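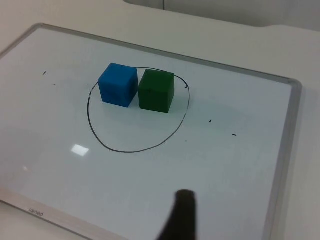 Whiteboard flat on the table, two little cubes on it.

Feb 8, 2018

A thread on food shopping. We've kept every food receipt for a year and I've finally added them up. A few people asked what we learned, so I'm putting it all in one place.

The household is two adults and a teenager, in Taston. One large supermarket on the ring road, a smaller one in town, a market, and Karagiannis on the corner of our road for anything we've forgotten.

We didn't set a budget for the year. The idea was to carry on as normal and write it down. I think if we'd set a target in the first week we would have given up by the third.

The figure that surprised me most was the small shops. We spent £1,349 over the year on trips where the receipt had fewer than five things on it. Milk, bread, a lemon, and then whatever was by the till.

That isn't the total food spend, to be clear. That's only the popping-out trips. I'm not going to post the whole total because every time somebody does that the replies turn into a competition.

I had thought of the big shop as the expensive one, and it does look worse on the bank statement. But the big shop barely moved all year. The little ones went up and down a lot, mostly up in the winter when neither of us wanted to cook.

What changed it was deciding on dinners before shopping. I know this is the first thing in every article. We had tried it before and it never lasted, and I think I can now see why.

The old way, we planned seven dinners, each on its own night. By the third night someone was home late, the plan slipped, and the fish went off. Then we'd feel bad and order a curry.

Now we plan 4 dinners and don't give them nights. They're a list. Whoever is cooking picks one. The other nights are leftovers, eggs, or something from the freezer.

The only rule is that anything with fresh fish or salad leaves gets eaten first. If there are two of those on the list, one gets swapped before we go to the shop.

Someone asked how long the planning takes. Ten minutes if we do it after tea with the fridge door open. Much longer if we do it on the phone to each other from different ends of the supermarket.

Look in the fridge first, then the freezer, then the cupboard, then write the list. We used to write the list and then look. That's how we came to own so much cumin.

On bulk buying. It saved us money on rice, tinned tomatoes, oats and washing-up liquid. It lost us money on nuts, flour and anything described as a snack. Nuts go stale and snacks get eaten at the same speed whatever size the bag is.

Flour deserves its own post. We bought a big sack of Nellimix bread flour because it was far cheaper by weight. We bake bread perhaps twice a month. The last third of it got weevils and went in the bin – bag, scoop and all.

If you bake every few days, the sack is a good buy. We don't, so it's small bags for us now, kept in a tin with a proper lid.

Own-brand swaps. We changed most of the cupboard over in February last year and went back on three things: teabags, baked beans and bin liners. I know bin liners aren't food. They were on the receipts.

Own-brand pasta, butter, frozen peas, tinned chickpeas and plain yoghurt have all stayed. I can't tell the difference and neither can the teenager, who will usually say so if there is one.

The market. People always say the market is cheaper. Ours is cheaper for onions, carrots, cabbages and whatever fruit is in a glut. It's dearer for eggs and a lot dearer for cheese. The cheese is better though, so we buy less of it and don't grate it over everything.

Go late if you want bargains, go early if you want choice. I tend to go late and come home with an enormous amount of one vegetable. Last month that was leeks.

Leeks freeze well, by the way. Slice them, wash them, dry them off in a tea towel, freeze them in a bag. Straight into the pan from frozen. No need to blanch if you'll use them within a couple of months.

Things I've frozen that worked: grated cheese, sliced bread, cooked rice, chopped ginger, egg whites, milk (shake it after), ends of wine for gravy.

Things that didn't: cucumber, obviously. Boiled potatoes. A cream sauce that split and never came back together. Lettuce soup, though that might have been the recipe.

Labels. I was sure I would remember what was in each tub. I didn't. We had a chilli night in the autumn that turned out to be plum compote. Masking tape and a pen live on top of the freezer now.

Waste was harder to measure. For a month I wrote down whatever we threw away. Bread came top, then salad leaves, then the ends of jars. Meat hardly featured – I think we're careful with it because it costs more.

For bread, we keep the loaf in the freezer and take slices out. For salad leaves, we stopped buying bags and buy a whole lettuce. It keeps for over a week in a damp cloth and it's less slimy at the end.

For the ends of jars, I don't have an answer. There are still four kinds of chutney in the door of our fridge and we only like one of them.

Delivery or going in person? We did both. Delivery had fewer impulse buys, but the minimum spend meant we added things to reach it. It came out about level. We've gone back to the shop, mainly so we can choose our own vegetables.

The delivery substitutions were mostly fine. The one exception was asking for plain flour tortillas and getting a bag of tortilla chips, which made for odd fajitas.

A few people have asked about price comparison apps. I tried a couple and stopped. The prices were often out of date for our branch, and driving to a second supermarket to save 50 pence on coffee uses up the saving before you've parked.

The unit price on the shelf label is more useful. It's the small print underneath. Watch out for one product priced per 100g and the next one along priced per item, because then you're doing sums in the aisle.

Yellow sticker food: only good value if you were going to eat it or have room to freeze it that night. We've bought reduced trifles purely because they were reduced. I don't regret all of them.

Packed lunches made more difference than I expected. I'd been buying a sandwich near work on Drenska Street most days and never thought of it as part of the food bill. When it went into the spreadsheet it was hard to miss.

I now take leftovers most days and buy lunch out once a week. I look forward to the bought one more than I did when it was every day.

The teenager's part in this: chooses one dinner a week and cooks it. So far that has been mostly pasta bake. We've agreed not to comment on the quantity of cheese.

The spreadsheet itself is very plain. Date, shop, amount, and a column for "big" or "small". I tried splitting it into meat, veg, cleaning and so on, and lasted until the first long receipt.

If you want to try it, I'd keep receipts in an envelope and type them in once a month. Doing it daily was tedious, and leaving it for three months meant some of the till rolls had faded to nothing.

Also, don't start in December. We did, and the first month was so unlike the rest that it was no use for comparing with anything.

Will we keep going? The planning, yes. The receipts, probably not for another full year. I might do a month here and there to see if the small trips are creeping back up.

Last bit, as it's been asked twice already: the leek thing is leeks, potatoes, stock, a spoonful of mustard, and a rind of hard cheese in the pot while it simmers. Take the rind out before you blend it.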